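3. Equipment planning

The budget model in Section 2 treats a garment handling station as a single purchase. In practice the Orneck group had to choose between a fixed arm at each site and a set of hand-held grippers moved from home to home, with one arm kept at the Piltau lab for replay. The two options differ in unit price, but they differ more in how the spending is spread over the year. A fixed arm is paid for in January and sits idle while a site is being prepared. Hand-held tools can be bought in small lots as operators are trained. We therefore priced both options against the same task list, which covers folding, stacking and laying out outerwear on a bed.

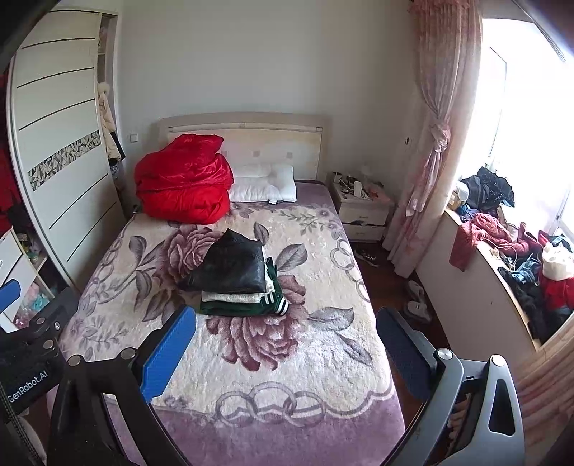 3.1 Task conditions and cost drivers

Bedrooms set the tightest limits on the equipment list. A double bed leaves little floor for a pedestal, and a window ledge or nightstand that is already full of household items cannot be counted as bench space. Zakharchenko's site survey form asks only for the clear floor area beside the bed and the distance to a power outlet. Any room that fails on either item is assigned to hand-held work.

Garment type is the second driver. A stack with a folded leather jacket on top of knitwear puts two unlike surfaces within one reach, and the finger pads must serve for both. We carry pads as a consumable, with a replacement interval of 40 operating hours, and fingers as a spare part. The Hordiienko quotation listed pads and fingers as one assembly. Splitting that line lowered the projected yearly spend on spares, and we recommend that buyers ask for it before signing.

Third, a jacket spread to its full width needs a larger working area than the same jacket folded. The arm option has to be sized for the spread garment, which moves it up one reach class and adds a heavier base. The hand-held option has no such step in price. 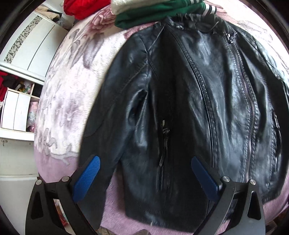

Figure 2. Hand-held gripper at the leather jacket, spread on the bed with the collar toward the folded stack.

3.2 Purchase schedule

The schedule assumes 90 working days per site group and a fleet total of 2711 operating hours. Kuzmenko's estimate holds two complete grippers in reserve at Ornside, charged to the first lot. Pads are reordered when stock falls below one full change for the fleet. Operator training is booked as labor and does not appear in the equipment total. Freight between sites is carried separately, as it depends on the order in which homes become available.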